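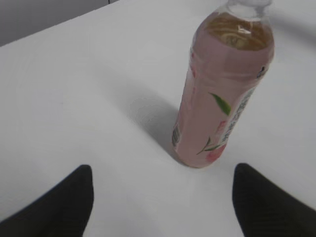 Photo: Amirhossein Mousavi / Pikow

Nollel two-finger gripper: replacement finger set and safety notice

Applies to: Nollel grippers supplied by Pikow with black ribbed finger covers. Grippers with bare metal fingers are not affected.

In stock. Sold as a pair.

What went wrong
In October we had three reports of bottles slipping out of the gripper during a lift. All three involved filled plastic drinks bottles with a shrink-wrap label, picked up by the label area. In one case, at Trenduvness, the bottle fell onto a walkway and a member of staff slipped on the spilt tea. She was not badly hurt.

Our workshop found that the finger covers were coming away from the finger underneath. The glue goes soft when the gripper body runs above 40 degrees. The cover then slides a little under load and the bottle slides with it. The controller still reports a good grip, and no fault code appears.

Testing was carried out by Amirhossein Mousavi. Failures began after 4000 grips on a full bottle. The earliest signs showed at 900.

What to check
Stop the robot and isolate it before you touch the fingers. Press each cover with your thumb and push towards the tip. If it moves at all, take the gripper out of use. Check for a raised edge along the inner face as well. Covers that look fine can still be loose, so please do the push test on both fingers.

Do not reglue the old covers. Do not raise the grip force to make up for slipping. This crushes thin bottles and can burst the cap off.

The replacement set
The new covers are moulded on to the finger and held by a pin at the base. No glue is used. The shape and length are the same as before, so saved grip positions will still work, but run the open and close calibration after fitting. You will need the hex key that came with the gripper.

Contents: left finger, right finger, four screws, fitting sheet.

Cost and returns
Free of charge for any affected gripper. Send us the serial number from the plate on the gripper body. Sets leave our Hosseinzadeh depot within 7 working days. Please return the old fingers in the same box, even if the covers seem sound.

Until the new set is fitted, keep people out of the area under the arm and do not carry filled bottles over walkways or electrical equipment.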